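Julio, por la tarde, taller de Bondia

Sigo con el inventario de la mesa grande, que se ha ido convirtiendo en el sitio donde cada uno deja lo que lleva en los bolsillos. Empecé con la idea de despejarla en un rato y terminé, como siempre, leyendo etiquetas. Heike me había pedido que separase lo de uso personal de lo que pertenece al taller, y me parece bien, aunque la frontera no está nada clara (¿el ventilador es de alguien o es ya de todos?).

Antes de nada, lo del cartón. El pliego naranja rojizo que tenemos encima del tablero se queda. Es de embalaje, con lo de "4 BIDONS X 4 LITRES" impreso y su paraguas blanco, y me gusta más que el hule que trajo Recep en primavera, que se pegaba a los codos en cuanto subía la temperatura. Cuando se estropee ya buscaremos otro.

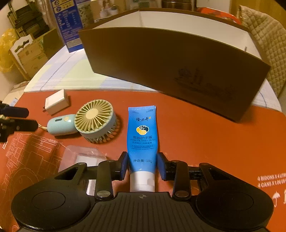
La crema de manos la apunto en la lista común. Es la de 50 g, tubo azul, 隆力奇, la que pone SNAKE OIL HAND CREAM, y desde que Imtiaz la dejó junto al fregadero la usamos todos sin pedir permiso. Con el jabón desengrasante que gastamos, las manos acaban el día como lija, y yo le estoy muy agradecido, la verdad. Wael dice que prefiere la suya de Toprak, más espesa, pero le he visto coger de esta dos veces esta mañana — sin comentarios. Habrá que comprarle otro tubo a Imtiaz entre todos.

El ventilador pequeño, el del mango azul claro, va al cajón de la entrada. Dalibor lo busca cada tarde cuando se pone a soldar conectores y cada tarde está en un sitio distinto. Le pondré una etiqueta con cinta de papel.

El adaptador blanco es otra historia. No sé de qué aparato es y me resisto a meterlo en la caja de cargadores huérfanos, que ya tiene 46 piezas contadas por Heike y no admite una más sin que se caiga la tapa. Lo dejo a la vista hasta que alguien lo reclame.

Las bolsas de plástico transparente, a la carpeta de la estantería baja, bien planas, que luego vienen de maravilla para la tornillería suelta. La caja grande de cartón la quiero conservar abierta junto a la mesa para ir echando lo que sale hacia el almacén de Clundance.

Pendiente:

- preguntar a Recep por el adaptador
- crema nueva para Imtiaz
- lavar el paño estampado del banco pequeño
- pedir a Fosilent 10 cajones bajos con divisiones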